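Thursday, Hutance workshop
Madder notes, batch 2321

Kettle on at half past seven and the skeins were already in their bucket of rainwater from last night, so for once I started the day ahead of myself. This is the second go at the soft brick red we all liked so much on the Karaki wool back in June, and which I then managed to lose completely by being sloppy with my notes. I have promised myself to write everything down this time, even the dull parts, so if you are reading over my shoulder looking for the mordant weights, bear with me, they are in here somewhere.

Wool first. It is the same Karaki two-ply as before, from the same sack, though from lower down, and I did think the lower skeins felt a touch greasier in the hand. I gave them an extra wash in the plain soap and rinsed until the water ran clear, which took far longer than I expected and used up most of the tank. If anyone wonders why the butt is low, that was me, sorry.

Mordant: 10 g alum and 1000 ml of rainwater to the small sample skein, with a pinch of cream of tartar. I know the pinch ought to be weighed. The little scales wanted a battery and I only found one in the drawer under the seed packets after the tartar was already in the pot. I'll weigh it next time. Brought it up as slowly as I could bear, held it under a simmer for an hour, then let it sit with the lid on while I went through the post.

The post included the new madder from Brarnisance, chopped root this time, not powder. I opened the bag at the bench and the whole room smelt of damp garden shed and pencils, a smell I have grown very fond of. The pieces are thicker than in our last lot and a brighter orange where they have been snapped. I poured boiling water over half the bag, poured that off into the jar marked "first pour" (it makes a nice buff on cotton, please don't tip it away!) and started again with fresh warm water and a spoonful of chalk.

Now the part I really want to remember. Last time I blamed the brown, muddy result on old root. Having looked back at the pages from June I think it was much more likely the heat. I had written "simmering nicely" with a smiling face beside it, and madder does not want to simmer nicely. The browns come out once you let it get too hot, and I had read that in two different books and then cheerfully ignored both. So today the pot sat at hand-hot for the first hour, then crept up only to the point where I'd no longer want my hand in it, and I stood by it like a person minding milk.

It took for ever. I darned a glove. I re-labelled the top shelf, so the iron water is now on the left with a red lid and the copper is on the right with a blue one, and would everybody kindly keep it that way.

By noon the sample skein was a thin salmon and I was a little downhearted. By two it had gone properly warm, something like a flowerpot left out in the rain, and I very nearly lifted it there and then. I'm glad I waited. At four I pulled one end up with the stick and it was the red, or so near it that I couldn't tell it from the June snippet by the window. Against the lamp it looked pinker, so please judge it by daylight before telling me I'm wrong.

Water is the other thing on my mind. The tap water here is hard and I had always thought of that as a nuisance, but I used rainwater with chalk added, and the whole bath went from orange to wine as the chalk went in. I'd like to try a jar with water from the Seneck, which runs over limestone higher up, and another with plain tap, and leave the chalk out of both. Same wool, same root, same afternoon if I can manage it, otherwise I shall be comparing the weather.
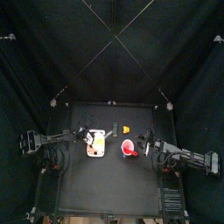
White tray on the black table, white pan on its plate.

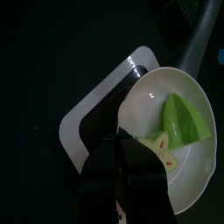
Leaving the big pot to cool overnight with the skein in it, lid tilted, stick across the top. Rinse in the morning, and dry it indoors away from the stove, as the last one got a pale stripe down one side from hanging too close.

The spent root is in the net bag on the hook. There is certainly a second bath in it and quite possibly a third, so it gets dried and kept. I'd love to see what the weaker colour does on the grey fleece.

To do: order more alum before we run out altogether. Ask Brarnisance whether the chopped root is from this year. Find the lid for the first pour jar. Cut a snippet from 2321 once dry, staple it to this page, and put another on the window sill half under card to see how it stands the light.

Also, the blue gloves have a hole in the left thumb and I now have a left thumb to match the wool.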